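Recruitment fee refunds – where do complaints go?

drivstead_dan
My cousin paid a "placement fee" of 522 to an agency in Drivstead for a warehouse post. No contract, no start date, and the phone now goes unanswered. Police front desk said it was a civil matter. Is that right?

ledgerline
It depends on whether the post existed. If the agency had a real vacancy and failed to fill it, that is a contract dispute. If there was no vacancy when the money was taken, it is fraud and the desk should have logged it. Ask for a reference number in writing.

K. Ansari
Disagree with part of that. Charging a work-seeker for finding the job is an offence under most agency rules whether or not the vacancy is real. He does not need to prove the job was false to report the fee. Two separate complaints, two separate bodies.

ledgerline
Fair, but the fee complaint will not get the money back. The fraud report might.
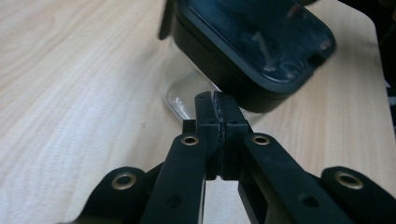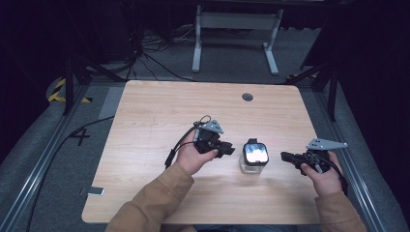
Viorica Manole
Thread moderator, Employment and Fees board

Moving this out of General. Please keep agency names out of posts until a case has been opened. I have edited 2 replies for that reason.

On the substance: report both. Send the fraud report first, with the payment record attached, then quote its reference in the fee complaint. Keep the original messages on the phone – screenshots alone are often queried.

drivstead_dan
He paid by bank transfer to a personal account, not the agency's. Does that change anything?

K. Ansari
Yes. Tell the bank today and use the word fraud. Ask for the transfer to be recalled.

plilgate_m
Recall rarely works after the first day or so. I went through the same in February and my bank closed the claim in 9 days. Small claims was quicker.

K. Ansari
Small claims needs a defendant with a known address. A name on a bank transfer is not enough.

plilgate_m
Mine had an address on the receipt.

drivstead_dan
No receipt here. He is ringing the bank now and I will post the reference when we have it.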